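**Dogar Stretch Table Cover, Black**

The Dogar is a fitted fabric cover for rectangular folding tables. It pulls over the top and hooks under each foot, so there are no clips or pins to lose. The fabric is a polyester and spandex knit with a dull finish that doesn't throw glare under overhead lights. Sold by Coltudeo in black, charcoal, and navy.

## Specifications

- Fits tables 6 ft long, 30 in. wide, 29 in. high
- Four reinforced foot pockets
- Double-stitched hem
- Machine wash cold, tumble dry low
- Item 136

For 8 ft tables, order the Dogar Long. The standard cover will not stretch that far, and the seams at the corners will go first if you try. For round tables, see the Cester.

## Choosing between the Dogar and the Firkham

The Firkham is our loose drape. It is a heavier woven cloth that hangs to the floor on three sides and leaves the back open for storage. Pick it if you keep boxes under the table or if people will be sitting behind it. The Dogar closes all four sides and stays put outdoors in a light wind. Both come in the same black, but the Firkham looks slightly warmer next to the Dogar because of the weave. We suggest not mixing them in one row.

## Washing

Wash dark colors separately the first two times. Skip fabric softener, which leaves a film and makes the knit slow to spring back. Candle wax should be chilled and scraped before washing. The cover can be ironed on the lowest setting, inside out, but most creases drop out after an hour on the table.

Zubaida Bhutto in our sewing room recommends folding the cover in thirds with the foot pockets on the inside. Hanging it by the pockets for long periods will stretch them.

## Ordering

Single covers ship folded in a reusable bag. Cases hold 50 and ship flat. Foot pockets can be replaced if they wear through. Send the cover back clean and allow two weeks for the repair. 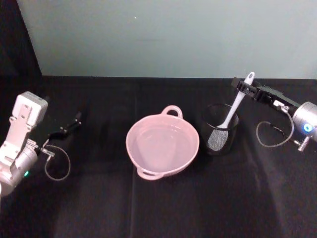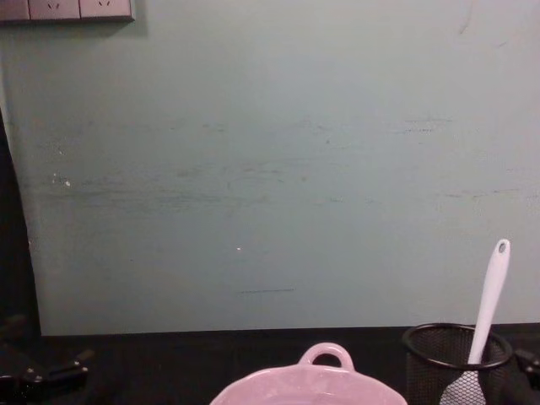

Custom printing is available on charcoal and navy only. Artwork should be a vector file with fonts converted to outlines. Ngọc Lục handles print orders and will send a proof before anything is cut. Printed covers cannot be returned unless there is a fault in the sewing or the print.

Unprinted covers may be returned unused in the original bag.

Page updated 18 January 2025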